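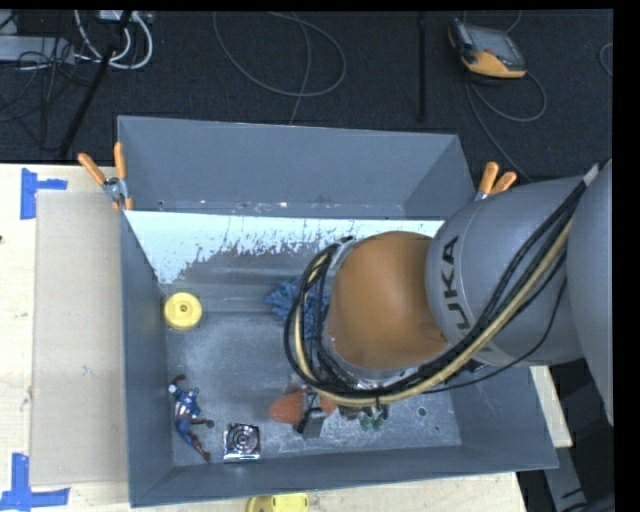

Gorkari is looking for a print finisher and bindery assistant to join our small shop in Evenley, and we would love to hear from you even if you have never set foot in a bindery before. We design and print brochures, menus, calendars and folded mailers for local businesses, and every job that goes out the door has been trimmed, folded and boxed by somebody who cares how it looks. We aren't a fancy outfit. Most of our money goes into good paper and good people.

You would be working side by side with Roxana Taipe, who runs the finishing room and has trained nearly everyone here, including the owner. In your first weeks she will show you how to set up the folder, check a proof against the customer's order and catch a crooked trim before it becomes a whole stack of crooked trims. After that you will start taking jobs through on your own, from small runs of wedding programs up to the big spring catalog we do for Pravura — 1,249 copies last time, all out the door by the end of February, and we were very proud of it!

We'd like someone who is patient, comfortable on their feet for a good part of the day, and able to lift a carton of paper. A steady hand with a knife and ruler helps. If you have used layout software, tell us, as there is room to help with design work when the finishing room is quiet.

The position is 4 days a week, and pay depends on experience. You get paid vacation, a staff discount on printing (handy around the holidays), and coffee that is better than it needs to be.

To apply, send us a short letter and a résumé, or drop them off at the front counter. Samples are welcome — a flyer you made for a school play is fine. Please get everything to us by 24th May. We read every letter and we will write back to you either way.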